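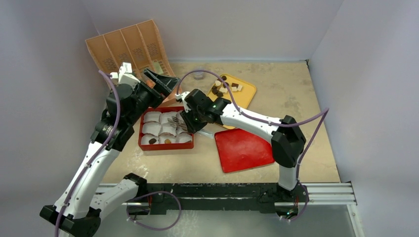
Kolbrún Thygesen wrote to us that she had bought hers for buttons and ended up ordering a second one for her seed packets, and would we please never stop making it in red.

We have no plans to, Kolbrún! The Akness shallow box has been part of the Dredum range for almost 16 years now, and red is still the color most people ask for first. It's a low, rectangular box with white-lined compartments, made for all the little things that otherwise wander off to the back of a drawer. We like the white because small dark things show up so nicely against it - beads, screws, that one earring back - and you can find what you're after without tipping everything out on the table.

People use it in ways we'd never have thought of. Gualtiero Amato keeps his fishing flies in one, and we know of a school in Avuldale that sorts foreign coins in theirs every July. If you're buying it for a sewing room, we'd suggest putting the things you reach for most along the long side nearest you, and leaving one compartment free for odds and ends (you will have odds and ends).

It sits well beside our yellow tray, which is handy for whatever you're working on right now, and the deeper brown box takes the bulky stuff. They're sold separately, so you can start with one and see how you get along.

Care: wipe the lining with a barely damp cloth and let it air before you put anything back. Please don't soak it.

Shipping: orders leave our Lukoševičius warehouse within 2 working days. You have 30 days to change your mind, and we'd only ask that you send the box back clean and well wrapped.

Shops and schools ordering in quantity are welcome to write to us for a price. Our last batch was 400 boxes, and the next one is already being made.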